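The Last Phone Room in Nuredthorpe

By Effie Dalgleish
2019-07-02
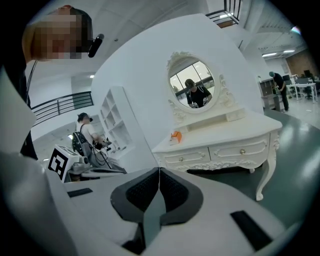 Nuredthorpe used to answer phones for half the state. Catalog orders, mostly. Then insurance, then cable, then whatever came in. At the peak, 3,000 people in a town with two stoplights, and you could not get a sandwich at noon on Mill Street without hearing four people still doing the voice. You know the voice. Bright, a little tired, your name said back to you twice. It's mostly gone now, and what's left of it is a small black headset mic beside somebody's cheek, same idea it was thirty years ago, a little stub waiting for you to talk. The rest of the trade got stripped out around it. The buildings, the carpets, the Christmas hams.

I worked in it. Two summers, Dustent Home Goods, returns line. Eleven at night, a woman in tears over a bath mat. I was nineteen and had a binder. The binder had a tab for crying.

What I wanted to know, coming back, was where everybody went.

Some went to the hospital, scheduling desk. Some to the county. A lot of them just got older. Dustent closed its room first, sold the building to a church, and the church still has the ceiling tiles, the kind with the pinholes that soak up noise. Terrible for the choir. They've been raising money to rip them out for years, and meanwhile the sermons sound like someone talking into a coat.

Then Clikeo came, and for a while it was good again. Clikeo did support for other people's software, and it paid two dollars over what anyone else in the county paid, and it had a cafeteria with an actual grill. People remember the grill. I asked one former supervisor about the contracts, the metrics, the day the big account left, and got ten minutes on the patty melt.

The metrics, though. Average handle time was 241 seconds. Everybody I talked to still had that number in their head, like a locker combination. Go over and a light turned amber on the wall board. One woman told me she still feels it in the grocery line, if the person ahead is writing a check. Four minutes and a second. Amber.

Clikeo shut the Nuredthorpe floor in August, three years back. Twelve weeks' notice. The desks went out the loading dock and I'm told half of them are in garages around town with paint cans on them.

So, the last room. It's called Shek, upstairs from the tire place, and it has 12 people on a full day. After-hours calls for vets, plumbers, a funeral home or two. You phone your vet at 2 a.m. because the dog ate a sock and you get Shek. No script to speak of. A card for each client, phone numbers, who hates being woken up.

It smells of rubber from downstairs. Good coffee. A window unit that gets switched off when a call is faint, then everybody sweats till it's over.

I sat in for most of a night. Burst pipe, burst pipe, a man who wanted to know if a funeral home could be booked for somebody who hadn't died yet. (It can. You'd be surprised how many ask.) A kid calling about a hamster, whispering so his parents wouldnt wake up. The operator whispered back the whole way through, and I don't think she noticed she was doing it.

Nobody there over-does the voice. It's lower, slower. They'll let a silence sit. At Dustent a silence longer then five seconds got flagged and you heard about it Friday... well, end of the week, whichever day they did the list.

Pay is not great. The owner says so before you ask. She's had offers to fold the thing into a bigger outfit two states over, and she's thinking on it, and she's been thinking on it long enough that the staff have stopped bringing it up. Some 20 clients now. Fewer than last year, more than the year before. Phone menus took the dentists. The plumbers tried the menus and came back, their customers just hung up and called a different plumber.

I asked one of the older hands what she'd do after. Garden, she said. Then a line lit up and she put a finger in the air at me, wait, and said the name of an animal hospital, and then, "Okay. How big is the dog?"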